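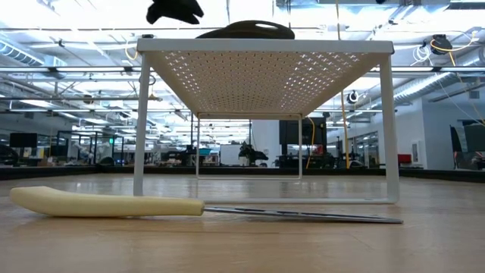 Kitchen Odds and Ends: the Orport Gallery

Posted February 25, 2021 by Hamish Hinds

Every household has a drawer that will only open if you talk nicely to it. Ours has been emptied onto whatever flat surface was free, and this page is the result. Beatriz Loureiro did the sorting. I did the captions, having been asked politely to stop helping with the sorting.

The one at the top

Knife with a cream handle, going on yellow. The end of the handle is rounded and a bit bulbous, so it sits in the palm like a doorknob. Thin blade, silvery grey. Beatriz says it's the best tomato knife in the place. I have been told to keep my opinions on tomatoes to myself.

White metal stand, low, with square holes punched all over the top. It's sold as a cupboard riser, meaning you put it in a cupboard and lose things under it as well as on it. Ours came from the Prikmont clearance table in January and has already worked as a plant stand, a cooling rack and, for one long weekend, the place where the mail lived. The holes let the light through nicely. They also let the crumbs through nicely.

Wooden tabletop, light brown. Gets oiled when somebody remembers. The colour has held up better than we deserve.

How things end up in the gallery

The rule is simple enough. If it gets used, it goes back in the kitchen. If it doesn't, it goes in the box by the back door, where it has until the end of the month to be missed. So far the garlic press has been missed twice, both times by me, and both times I was overruled.

The knife is staying. The riser is staying too, on the condition that it picks one job. My vote is for the cupboard with the mugs, where there's a good hand's width of air doing nothing. Beatriz would like it beside the stove for the salt and the oil, and she's the one who cooks, so you can guess how that's heading.

Care notes, for those who asked

Wash the knife by hand and dry it straight away. Don't leave it in the sink under the suds as a surprise for the next person. You know who you are.

Wipe the riser from underneath as well as on top. A dry toothbrush gets into the corners of the little squares, and the job takes exactly one podcast.

For the tabletop, a thin coat of oil and an old T-shirt. Not the T-shirt I was still wearing, thank you, Beatriz.

Still to come

The Stodau tins (4 of them, three lids), and the box of cookie cutters we inherited with the house, including one that is either a moose or Tasmania. Suggestions welcome in the comments.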